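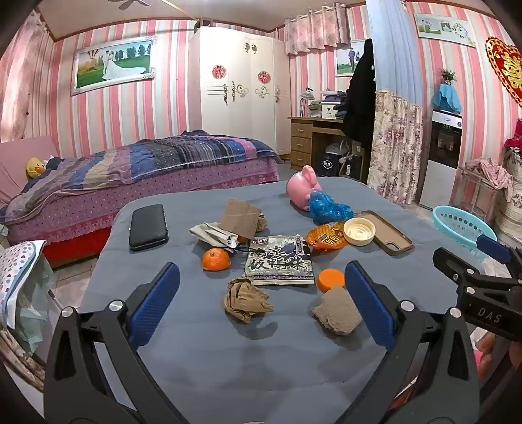 The Table in Front of the Bed

Every bedroom has a surface that was meant for something else. Mine was meant for letters. I had a picture of myself at it in the evenings with a lamp and a decent pen, and for one whole week in May the picture held. Then I put down an orange cap, because I was going to find the bottle it came from, and the table understood what kind of table it was going to be.

Regular readers of this newsletter will know I have been promising an item on small clutter since the item on large clutter, which brought in more mail than anything I have written, most of it about exercise bikes. Small clutter gets less respect. You can't trip over a mandarin. It doesn't block a hallway. It just sits there until you need the table, and then you move it six inches to the left and call that cleaning up.

So this month I did the table properly. These are my notes.

Paper first

Crumpled brown paper is the great filler of modern life. It arrives wrapped around something the size of a lip balm and it stays for a season. I had a ball of it near the front and another wad farther back with a square of cardboard leaning on top, like a very poor tent. There was also a torn bit of something grey-brown and cardboardy which I had apparently been saving. I can't say for what. I turned it over a couple of times in case it had a phone number on it.

All of it went. I know some of you keep packing paper flat in a drawer, and I admire that, but I have lived with myself for a long time and I know which drawer it would be and what else is in there.

Wrappers, and the lie we tell about them

A wrapper on a table is a person saying "in a minute." I had a shiny orange and yellow one, a crumpled off-white one, and a flat snack packet with big black Chinese characters on it that is so much better looking than anything else I own that I had started to think of it as decor. The characters look as if they were done with a brush, by somebody in a good mood. There's a patterned strip along the bottom too. I considered framing it.

I did not frame it. My rule is that packaging gets one admiring look and then it goes out with the rest, and if you break the rule once you are a collector, and collectors need shelves. I took the admiring look. It was a long one.

The blue plastic bag I kept. It was creased but whole, and it lines the small bin in the bathroom exactly, so it has a job, and it has now been sent to do it.

Lids without bottoms

A round cream lid with rings inside it. An orange cap. I had no memory of what either one closed, and I did what I tell everybody else to do, which is carry them around the house one time, trying them on things. One time only! If you set the lid down to answer the phone, you have lost, and you'll find it next spring on the windowsill.

The cap fit nothing. The lid fit nothing, but came so close on a jar from Josari that I stood in the kitchen pushing on it for longer than I'd like to put in print. Both are now in a cup by the back door with a month to be claimed. After that they go the way of the paper.

Things that live somewhere

The tan phone case belongs on a phone. I took it off when I bought the new one from Akico, which is bigger, so it belongs on a phone I no longer have. Readers with a similar situation will know that an old case feels like an asset. It has a perfectly good hole for the camera. Somebody, surely. I gave it to the donation box at Chan's on the corner, where it joined 2 others, and I suspect we are all hoping the same person walks in.

The black zip case is staying, but in the wardrobe, on the shelf at eye level. It spent all winter on the left side of the table while I looked for it in the car. The only thing wrong with that case is that it is black and quiet and about the shape of nothing in particular, and I've tied a bit of yarn to the zipper.

The pig

I hear you asking about the pig. It is a pink container in the shape of one, it was lying on its side, and I have set it back up. That's all the organizing it got. Every sensible system has room in it for one item that doesn't answer to the system, and if you try to sort the pig you will end up reading old receipts on the floor.

The mandarin

Eaten. Some jobs on a list are put there by a kind hand.

The cloth

With the top clear I could take off the grey-blue cloth and shake it out of the window, and then came the part I dread, which is getting it to lie smooth again over rounded corners. Start at the far side, near the bed, and pull toward yourself. If you start at the near side you'll be walking around that table until supper.

It looks very nice. I put a pad of letter paper on it, and the pen.

Next month: the Esska catalog runs to 460 pages this year and I have opinions on the hooks. Please send yours by the middle of the month, and keep them under 500 words, with a note of what kind of door you have.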